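Ticket 316: Nillow recipe site, wrong carb figures on drinks pages
Opened by: Serena Rinaldi (recipes)
Handled by: Lutfa Bhattacharjee (web support)
Status: closed, one follow-up

**Reported problem**

The low-carb mulled cider punch shows 147 g of carbs per glass on the nutrition card. My own working gives 12 g. Three readers have commented on it and one says she has stopped using the drinks section. The recipe text is right and the ingredients list is right. Only the card is wrong. I have saved the page again twice and cleared my browser cache. No change.

Serena

**First look, 9.40**

Opened the punch page in two browsers, same figure in both, so it isn't the cache. The card takes its numbers from the Purkurier plug-in, which reads the ingredients list and looks each line up in the Samarakoon food table. Asked Serena which lines she had changed since the card was last right. She said only the sweetener, in April, when she swapped the granulated one for the liquid drops.

**Test 1: sweetener line**

Removed the drops from a copy of the recipe and recalculated. Card went from 147 to 146. Put them back. The drops are not the cause.

**Test 2: remove lines one at a time**

Copied the recipe to the test site and took out one ingredient per run.

- Cinnamon sticks: no real change
- Orange peel: no real change
- Dry white wine: down by 2
- Cider vinegar: no change
- Apple extract: down to 11

So it is the apple extract. The line reads "apple extract, 2 tsp". Purkurier is matching it to "apple concentrate" in the table and seems to be treating the 2 as cups.

**Test 3: change the wording**

Tried "apple flavouring, 2 tsp". Card shows 12, as expected. Tried "2 tsp apple extract" with the amount first. Card shows 147 again. The order makes no difference, only the word.
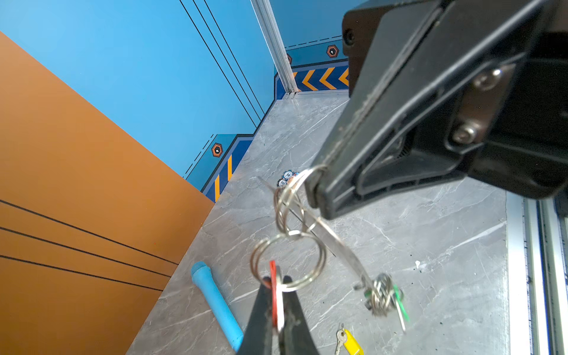

*Rings and tags, one red and white, one green.*

**Reply from Serena, 11.15**

I'd prefer not to call it flavouring. The bottle says extract and readers search for extract. If they buy the wrong thing the punch tastes of boiled sweets. Can the card be fixed without changing the recipe? The hot toddy and the pear spritzer have the same kind of line, so please check those too.

**Checked other pages**

Pear spritzer: "pear extract" is not found in the table at all, so it counts as nothing. Card is right by luck. Hot toddy: "lemon extract" matches properly. Vanilla is fine everywhere.

**Fix**

Purkurier has an override list under Settings, Ingredients, Custom matches. Added:

- "apple extract" to the entry for flavouring, alcohol based
- "pear extract" to the same entry

Recalculated all the drinks pages. Punch now shows 12 g on the live site in both browsers and on my phone. Serena confirmed at 14.20.

The override is lost if the Samarakoon table is reinstalled, as it was when we moved to the Hakard server. I have saved the list as a text file in the shared support folder so it can be pasted back in.

**Follow-up**

The recipe archive has more than 800 pages and I have only recalculated the drinks. Any cake or porridge with apple extract in it will still show the old figure until it is saved again. Serena will send me the list of those by email. I have asked Purkurier why teaspoons were read as cups and will add their answer to this ticket when it comes.

Lutfa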